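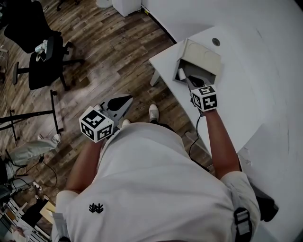

Kerstin Hinrichs told me the box job would ruin me for ordinary boxes, and that by September I'd be opening cereal like I had claws. She was right, only it took me until the second week. I stood in my own kitchen pinching a carton of crackers between two stiff fingers and a thumb I'd forgotten I had!

The job was simple. You came up to the third floor at Thiele, you strapped in, you picked up your grippers (mine were Drotell's, the left one a bit sticky), and you opened and closed the box. Reach, pinch, lift the lid, go in after whatever was inside, back out. Then again. The model needed 266 good ones before it could move on to drawers, and I was on drawers next, so I had feelings about it.

"You're too smooth," Kerstin said over my shoulder. "Fumble it a little."

"On purpose?"

"No, just stop trying so hard. It has to learn what to do when the lid slips."

Well, you try fumbling naturally with somebody telling you to! I did ten in a row that were terrible in the fakest way possible, like a kid pretending to trip. She threw out all ten.

Then Cilley called from downstairs wanting to know who had parked across the Dillton van, and I was so busy wondering if it was me (it was me) that the lid dropped, I caught it on one jaw, lost it, said a word my mother doesn't like, and got it open on the third try.

"Keep that one," Kerstin said.

"With the word?"

"There's no sound on it."

I went down and moved my car. When I came back up it was almost 6, and she was at her desk playing it over, the slip and the catch and the slip again, leaning in closer each time. I picked up the grippers and waited for her to say go.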